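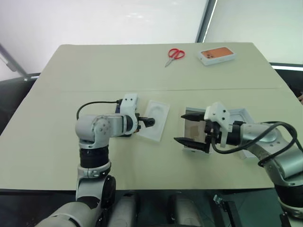
The club met in the old needlework room at Hurkgate because it was the only one with enough sockets. There were six of us that winter, and a two-armed robot that the school had on loan from a firm called Moradi until the end of the spring term. We called it Cellow. I don't know who chose the name. It was written on the loan form when I joined, in the box marked "identifier", and after that it was too late to change.

The task for the Kilten Cup came through in December. Teams had to make a robot pack a phone into its box: tray, phone, lid. Something that wasn't part of the job would be left on the table as well, and the robot had to leave it alone. Ours was a pair of scissors with red handles. The judges would bring their own on the day, and we weren't told what.

I was given the left arm. The teacher who ran the club read the jobs out from a list and I didn't put my hand up for any of them, so I got what was left. The left arm did the tray. The right arm did the phone, and the girl who had the right arm had been in the club for two years and had her own screwdriver.

We taught it by doing it. One person held the controls and moved the arms through the whole job while the computer recorded, then somebody set the table up again, slightly differently, and we did it again. A run took a couple of minutes if it went well. The rules said every run had to go in a logbook, the bad ones too, with a line about what had happened. I wrote the log because my writing was the neatest.

Run 12. Tray dropped short of box.

Run 13. Tray picked up upside down. Stopped.

Run 14. Good until lid.

The lid was always the trouble. It had to go on square, and if one corner caught, the air inside held it up on the other side and it sat there crooked. A person gives it a bit of a wiggle without thinking. We had to think about it. The girl with the right arm spent a whole evening putting a lid on a box by hand with her eyes shut, then opening them and writing down what her fingers had done. She filled a page. I asked if I could see it and she said no, and then the next week she gave me a copy.

I practised at home too, with a cereal box and a pair of kitchen tongs in each hand. My father watched from the doorway.

"What's that for?" he said.

"Robot club."

"Where's the robot?"

"At school."

He thought about this. He had been out of the packing shed since the autumn, when they moved the line to another town, and he was at home most afternoons now. He sat down at the table and took the tongs off me.

"You're coming down flat," he said. "You don't want flat. Put the far edge in first and let the rest follow it."

He did it four or five times. The lid went on each time. Then he gave me back the tongs and went to see to the tea.

I told the others it was something I had read. The girl with the right arm looked at me for a moment, but she tried it, far edge first. The lid slid down over the box and stayed there.

Run 61. Good.

Run 62. Good.

Run 63. Good. Scissors not touched.

By February we were doing most of it without anybody at the controls. The first time Cellow packed a box on its own we all stood well back behind the tape on the floor. The left arm went out, waited, went out a bit further and took the tray. It waited there for so long that one of the boys said it had crashed. I knew it hadn't. I always stopped at that point, to check where the box was, and it had learned the stop along with everything else. It was strange to see. I hadn't known I did it until then.

"That's you," the girl said.

"We could cut it out," said the boy. "It's costing us seconds."

The teacher said it was up to me, as it was my arm. I went through the recordings at lunchtimes for a week. You could see the lid go on in each one with the far edge down first, and I thought about whose that was, and whether it would be in the machine when it went back to Moradi. I supposed it would. In the end I left the stop in.

We had 235 runs in the log by the night before the heat. The last one was mine. I wrote the date at the top of a clean page, 9 Mar 2020, and underneath it I wrote that the tray, the phone and the lid had all gone in and the scissors had stayed where they were.

My father came to fetch me, which he didn't usually do. He came up the stairs and stood in the doorway in his coat — he wouldn't come further in — and the teacher asked if he would like to see it go.

"If it's no bother," he said.

So we set the table again. The left arm went out and stopped, and went on. The phone was lifted across. Then the right arm took the lid, tipped it, and put the far edge in first.

He watched it through to the end. Then he asked whether it could do it any faster, and the girl with the right arm said yes, a bit, and he nodded and asked me where I had left my bag.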